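Clearing the table

Posted 5/6/23 by Annag Lennox

I put off dealing with our table for most of the spring. We eat at it, the mail lands on it, and anything that comes out of a kitchen drawer and doesn't have an obvious place to go back to ends up there too. When I started packing up the kitchen for the move to Sangate, the table was the thing I kept walking around.

The rule I made was simple. Everything on the table goes in the keep box, the give-away box, or back where it belongs. I did the papers first and that took the whole morning. There were 20 takeout menus, most from places we have never ordered from, and the warranty for a toaster we got rid of before the last move. Two grocery lists in my sister's handwriting. I kept one of those.

After lunch I was down to kitchen things.

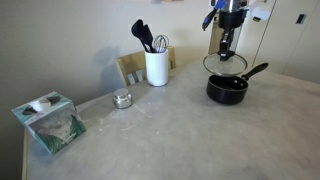
Still to sort: tissues, the steel container, the utensil holder and the saucepan.

The saucepan was an easy keep. It's nonstick and it's the one I use for oatmeal and for heating up soup, so it gets packed last and comes out first. I wrap the inside with a dish towel so nothing scratches it in the box. If you stack pans, put something soft between each one.

The white holder was harder. I like it, but it's ceramic and I have chipped two others in moves. I took the utensils out, rolled the holder in a bath towel, and put it upright in the middle of the box with the towel ends tucked in. The black utensils went down the side, tied with a rubber band. The whisk does not pack well with anything. I laid it on top of everything else where nothing could flatten the wires.

I went back and forth on the little steel container with the domed lid. It came from my aunt in Dremham, and over the years it has held sugar, then tea, then nothing. It doesn't take up much space. I put it in keep and filled it with the spare screws for the bed frame, so for the time being it has a job.

The tissue box stayed out. You want tissues when you're going through old paper and dust. I've bought the ones with the wave pattern for a while now and the color doesn't match anything we own.

Once the table was clear I wiped it down with dish soap and warm water, then plain water, then a dry cloth. The top has a marble look, pale gray and blotchy, which hides crumbs very well. You have to run your hand over it to find them. I went along the wood edge with an old toothbrush, and I'd do that part again before we carry it out.

The tools were next on my list. I've left the ones with the orange handles at the pegboard for now, because I'll need some of them for taking the shelves down and I don't want to be digging in a box for them. 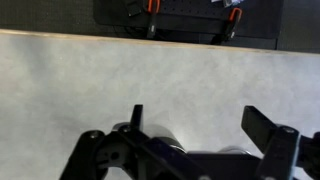
What's left for next week

The glasses, the baking pans, and the cupboard over the fridge, which I have not opened since August. I bought 7 more boxes and I think I'll need all of them. The movers come from MacAulay and they want everything taped and labeled on two sides, so I'll do the labels as I go this time.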